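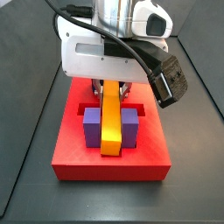
Cómo montar un encaje en cruz con bloques impresos

El encaje en cruz es un ejercicio clásico de montaje: una base gruesa con un hueco en forma de cruz, un par de bloques cortos y una barra larga que baja entre ellos. Las piezas de esta guía salen de los archivos Kondberg, que Sándor Kocsis dibujó para el taller Jukudel y que después revisamos para imprimirlos sin soportes.

Qué necesitas

Una base roja con el hueco en cruz
Dos bloques morados del mismo tamaño
Una barra larga amarilla
Lija fina y un paño seco
Una mesa lisa y con buena luz

El juego completo trae también piezas azules y una verde en forma de L. Para este montaje no se usan. Apártalas a un lado, donde no estorben al mover la barra.

Paso 1. Repasar las piezas

Pasa el dedo por los cantos de cada bloque. Si notas rebaba, quítala con lija de grano 500 y dos o tres pasadas suaves. No lijes las caras anchas, porque el ajuste es justo y un bloque rebajado de más baila en la ranura. Limpia el polvo con el paño y sopla dentro del hueco de la base.

Las líneas diagonales en la superficie de la base son de la impresión y no molestan.

Paso 2. Colocar la base

Apoya la base plana sobre la mesa, con el hueco hacia arriba. Gírala hasta que una de las ranuras quede de izquierda a derecha y la otra de delante hacia atrás. Comprueba que no cojea — una base alabeada conviene volver a imprimirla.

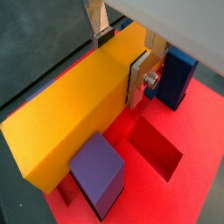 Paso 3. Meter los bloques morados

Los dos van de pie en la ranura horizontal, uno a cada lado del centro. Bájalos rectos y sin golpearlos. Entre ambos tiene que quedar una separación estrecha, la del grosor de la barra. Los extremos de la ranura quedan abiertos, así que hay margen para correr los bloques.

Paso 4. Coger la barra

Deja la barra tumbada sobre la mesa y sujétala por las dos caras largas, con presión pareja. Si la agarras muy cerca de una punta, el otro extremo pesa y se inclina.
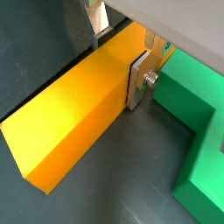

La barra amarilla, sujeta por los dos lados.

Levántala y ponla vertical antes de acercarla a la base. Girarla encima de los bloques es la manera más fácil de tirarlos.

Paso 5. Bajar la barra

Lleva la punta al centro de la cruz y baja despacio. Mira desde el frente: la punta debe coincidir con el tramo corto de la ranura vertical.
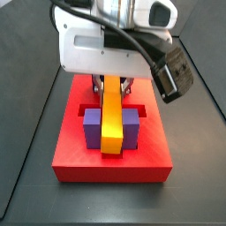 La barra baja por el hueco entre los bloques morados.

Si roza, no empujes. Súbela un poco, separa los bloques lo justo y vuelve a bajar. Cuando toque fondo, suelta la barra y revisa que los bloques sigan rectos.

Para desmontar, saca primero la barra, también en vertical, y después los bloques. Guarda las piezas tumbadas y lejos del sol; en la versión Edine, más fina, la barra se comba con facilidad.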